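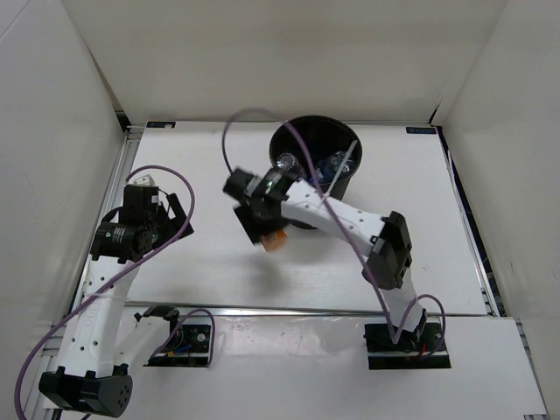
Cahier pratique n° 6, page 2

Entretenir un plan de travail clair

Les surfaces blanches marquent vite : café, thé, curcuma, crayon, traces de semelle sur les plinthes. La plupart des taches partent avec des produits ordinaires, à condition de commencer par le plus doux.

Nettoyage courant
Passer une éponge humide avec une goutte de liquide vaisselle, rincer, sécher au torchon de coton. Le séchage compte autant que le lavage, surtout si l'eau est calcaire. Éviter les éponges grattantes, qui ternissent le brillant et retiennent ensuite la saleté.

Café et thé
Mélanger 2 cuillerées de bicarbonate avec un peu d'eau jusqu'à obtenir une pâte. Étaler sur la tache, laisser agir le temps de faire la vaisselle, puis essuyer sans frotter. Rincer deux fois, sinon il reste un voile.

Curcuma et sauce tomate
Liquide vaisselle d'abord. Le jaune qui persiste pâlit souvent à la lumière du jour en quelques jours. Ne pas employer de vinaigre sur le marbre ni sur aucune pierre calcaire.

Crayon et stylo
Une gomme blanche suffit pour le crayon. Pour le stylo à bille, un coton imbibé d'alcool ménager, après essai dans un coin peu visible. Aérer la pièce et tenir l'alcool loin de la cuisinière.

Joints du pourtour
Dans un vaporisateur, verser 500 ml d'eau tiède et une cuillerée de savon noir. Brosser avec une vieille brosse à dents, dans le sens du joint. Un joint de silicone noirci en profondeur ne se récupère pas : il faut le couper au cutter, dégraisser et le refaire.

Courrier
Valeriano Urquijo demande comment enlever la colle d'une étiquette. Un peu d'huile de cuisine, dix minutes d'attente, une spatule en plastique, puis de l'eau savonneuse. Le sèche-cheveux marche aussi, à feu doux, sauf sur les chants collés.

Rubrique tenue par Bořivoj Ondrejka. Au prochain numéro, en février : détartrer la bouilloire et les robinets.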